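Student Work > Home and Consumer Studies > Project Reports

Filed under: Kitchens, Small Spaces, Second-Year Projects

Print this page | E-mail this page

A Place for the Chopsticks: Rearranging the Shared Kitchen at Trarnstead

When our class was told to pick a household problem and live with it for a whole term, most people went for closets or recycling. I picked the counter in the shared kitchen at Trarnstead, the house where I have a room on the second floor, and I picked it mostly out of frustration. There are plenty of us in the house, we all like to cook, and every evening around dinner the clean dishes and the food and the dirty dishes would get so mixed up together that you could pick up a bowl and have no idea which kind it was. I had already grumbled about this at home so often that my family was very glad to hear I was going to get a grade for it instead.

My question was a simple one. Could we make the kitchen easier to share without buying new cabinets, just by deciding where things go? The house gave me a budget of 480 dollars, which felt like a fortune until I priced a rolling cart from Fimero and watched most of it disappear. (I didn't buy the cart in the end, though I did visit it in the store twice.)

I began by keeping a notebook by the sink for 10 evenings and asking everyone to write down anything they had to hunt for. The answers were wonderful and a bit embarrassing. Lids came up a lot, and so did the good peeler, but the thing people lost most was chopsticks. They slid behind the toaster, they fell down the side of the stove, and one lonely one lived in the drawer with the batteries all fall. We had a Lotia cutlery caddy, but its holes were so wide that anything thin lay down flat in the bottom and stayed there.

From the notebook I drew up two layouts. The first went by person, so that each of us had a patch of space, and it was a flop within days, as anyone who has ever shared a refrigerator could have told me. The second went by job: drying at one end, a tray in the middle for setting things down, and food at the other end. I tried it out on a table first so I could slide things back and forth before bothering anyone in the kitchen.

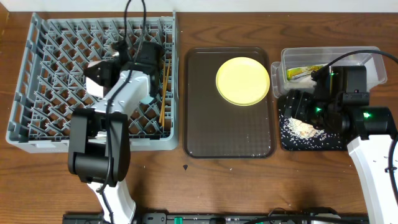
The dish rack took me the longest to settle, and I changed my mind about it more than about anything else in the project. My first thought was a tall one with tiers, which would have saved space but would also have blocked the light from the window over our counter. A low, open rack turned out to suit us much better. The gray one at the left end of the table has a floor of slanted plastic dividers set in a diamond pattern, and the spaces are narrow enough to hold a pair of wooden chopsticks upright, leaning a little, near the inner side. I was so pleased about that! They stick up above the dividers, so a person reaching in with their mind on dinner can find them right away. The dark brown tray in the middle was a smaller decision. I chose one with a slightly raised rim because I have carried a lot of slippery things in my life and I like an edge to stop them.

Once the job layout moved into the kitchen, I kept the notebook going for another stretch, and the entries got shorter. Chopsticks came up only once more, when somebody had taken them upstairs with a takeout carton. Lids are still a problem. I tried standing them in the rack and they crowded out the plates, so they went back in the cupboard, where they fall on whoever opens it.

I did learn a few things about how people share a room. Labels got ignored, including the very nice ones I lettered myself in December, when I should have been studying for Pilkington Hall's history final. The tray got used right away with no label at all, I think simply because it was sitting there at a handy height between the two ends.

If I were to carry on, I would spend what is left of the money on a lid holder and a second hook for dish towels, and I would start the notebook earlier, before the habits of the term had set in. The rack is staying where it is, and the notebook has been taken over for grocery lists.

Print this page | E-mail this page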